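Eusebio Cabello wants it known that the laundry was not his idea. "I wanted to enter the maze," he says. "Everybody enters the maze. You lose in the first round and go get lunch."

The robotics club at Brilton, 11 members strong in September, voted for laundry anyway. The household event at Skistport pays 400 points for moving clothes between a basket and the furniture, and another 100 if nothing else gets knocked over. The club's robot is named Hero, after a vote Cabello also lost.
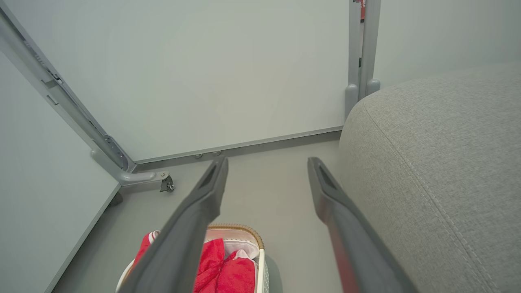

Wilma Groen runs the club and has the calm of a woman who has bought a lot of replacement screws. I asked her how the first month went. "We learned a great deal about socks," she said, and then declined to discuss socks. They are off the practice list until spring.

Groen's students do most of their arguing over fingers. Sirkka Lindqvist, who handles the gripper, is on her ninth shape and defends it like a lawyer. 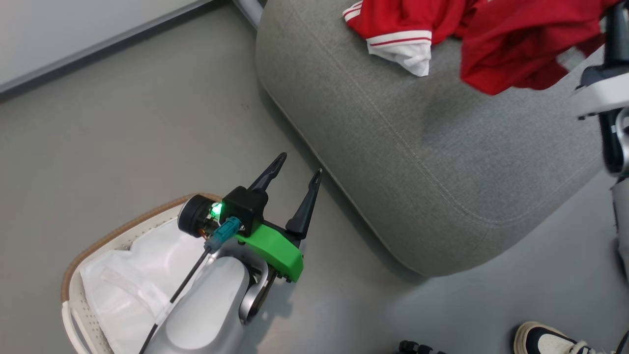 Lindqvist came to the club from theater, where she built props, and she has opinions about finish. "If it's going to fail in front of people, it should look nice," she says. The bracket holding the two black fingers is bright green, and she got to pick the color. The narrow, notched tips took longer. Wide ones, she says, "pushed the shirt around like a snowplow."

Martti Vuorinen writes the software and speaks about cloth the way other people speak about an ex. "A block is a block. You look away, it's still a block. A shirt has moods." His record is 700 practice runs, a number he offers without saying how many went well. I asked twice.
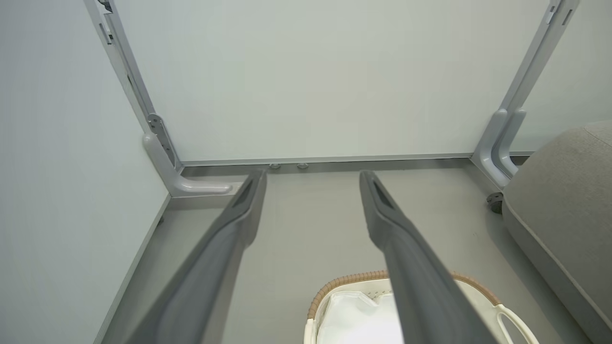 Strategy belongs to Aatos Aaltonen, the youngest member, who keeps the rule book in his jacket and reads from it aloud at 4 p.m. whether or not anyone has a question. He worries most about the basket. With a white liner inside and a handle curving out at the side, it gives a gripper plenty to grab that isn't clothing, and the rules take points for every wrong grab. "Page six," he told me, and waited while I wrote it down.

Cabello still brings up the maze.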